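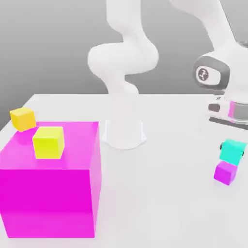 Open Day Review: Rarkstead's Two-Arm Block Stacking Demo

I went to the Rarkstead open day in October mostly to see the Tirkora, their teaching package for two-arm robots. We teach an evening automation class and have money for one new system this year. I had read the brochure twice and still couldn't tell what you get for the price, so I drove over to Irnendale and spent a morning with it.

The short version is that the simulator is good, the lessons are uneven, and the open day itself could have been run better.

What it is

Tirkora is a simulator with a set of lessons built around it. You get two white arms at a table, a handful of colored cubes, and a list of jobs to do with them. You write the moves, run them on screen, and when they pass you can send the same program to real arms if you have them. You can also buy the software alone, and that is the version I am reviewing, because it is the one we can afford.

The license covers 5 seats. Extra seats are sold in packs, and the prices were on a sheet at the desk by the door.

The demonstration

Doors opened at 9:30 and the first demo started at 10. The room had chairs for 70 people and most were taken. The presenter ran everything from a laptop onto a wall screen, and the screen was hung too low. From the fourth row back you were looking between heads. I moved to the side and stood for the rest of it.

The first half was all small-cube stacking. One of the arms had a cyan cube between its fingertips, right on top of a purple one, and the presenter stopped there to talk about letting go. This was the best ten minutes of the morning. He changed how far the fingers opened, then how fast the arm backed away, and ran it again each time. A couple of those runs knocked the top cube off. I liked that he left those in. Students will knock over a lot of cubes, and I wanted to see what the program does when that happens. It stops the lesson, marks the step that failed, and lets you go back to just before it.

The big see-through magenta cube got the most questions from the audience. It is far larger than the others and a couple of yellow cubes were sitting on it. You can set it to be a solid block or a zone that the arms have to keep out of, and the presenter switched between the two. I can see us using the zone setting a lot. Our beginners tend to plan for where the hand ends up and forget that the elbow has to go somewhere too.

The second half covered running both arms together. It was rushed. There is a timeline view where each arm gets its own row and you drag the moves until they stop getting in each other's way. It looked useful, but we got five minutes of it and then it was time for coffee.

Trying it myself

After the break there were laptops set out in the next room, and you could sit down for as long as there wasn't a line. I had close to forty minutes.

Setting up a pick and place took me three tries. The menus are plain and the names make sense, except for "settle," which turned out to mean the pause after the fingers open. The camera view is easy to move with a mouse and miserable with a trackpad. Bring a mouse if you go.

The graphics are simple: white table, gray wall, soft shadows. That suits me fine. It ran without stuttering on a laptop that looked older than ours, and the cubes are easy to tell apart from the back of a class. I would like an option for patterns on the faces, since we have had students who mix up some colors and the lessons refer to cubes by color all the way through.

There are 200 exercises in the full set. I opened maybe a dozen. The early ones are clear and short. The later ones I looked at had long blocks of text at the top and no drawing of the finished stack, so you read the whole thing to find out what you are building. The teacher's guide is a 564-page PDF with a thin index. I asked for a printed copy and was told there isn't one.

The Panicker add-on

Rarkstead also sells an add-on called Panicker, and I nearly skipped it because of the name. It throws faults into a running program - a dropped cube, a stalled joint, a stop signal in mid-move - and the student has to get both arms back to a safe position. It costs extra. I tried two of the faults and failed the second one, and I would pay for it before I paid for more seats.

The visit itself

Parking was easy and the coffee was fine. The schedule on the door did not match the one sent out by email, and I missed a talk on grading because of it. The staff at the laptops knew the product well. The person at the sales desk did not know whether last year's lessons would open in the new version, took down my address, and has not written back yet.

Good points: clear picture of both arms, sensible handling of failed runs, keep-out zones, runs on older laptops.

Bad points: wordy later lessons, poor index, everything depends on color names, awkward without a mouse.

Would I buy it? Yes for the software and Panicker, provided I get an answer about the old lessons. There is another open day planned for spring. Get there before ten and sit in the front.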